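September, notebook, teleop in sim, kitchen scene

Started at 9:40 after the Prelia build finished. Goal for the session was to get a usable set of reach-and-retract demos by remote control before anyone tries training on them. Scene file is the one Zuvska sent over, unmodified.

Recorded 52 attempts with the handheld controller. Kept 26. Most of the rejects were my own fault: I let the wrist roll too far on the approach and then corrected late, so the path has a hook in it. Two were dropped because the log stopped writing before the end of the motion.

Wrist view with the fingers open and nothing between them, tiled wall and the small painting beyond. The tilt is large here. When the view is rolled like this I keep pushing the stick the wrong way, and it takes a second or two to sort out which way is up. 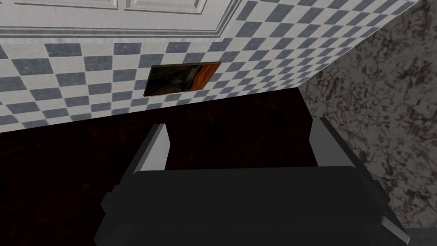 Betancur wrote back that the roll should be locked for the first batch and only freed once the operator can do the reach without looking at the side view. Also asked whether the rejects were saved, as the late corrections might be useful later.

They are saved, in a separate folder with a note on each. I agree on the lock for reaches, less so for anything near the wall - with the wrist fixed I run out of room and the elbow ends up somewhere silly.

Changed after lunch:
- stick gain on roll cut to half
- deadband up to 2 degrees
- fingers start open on every reset

Feels slower but the paths look cleaner in the plot. Still to do: replay the kept demos through Wureck at normal speed and check that the timestamps line up with the wrist view. Controller is on the charger by the door.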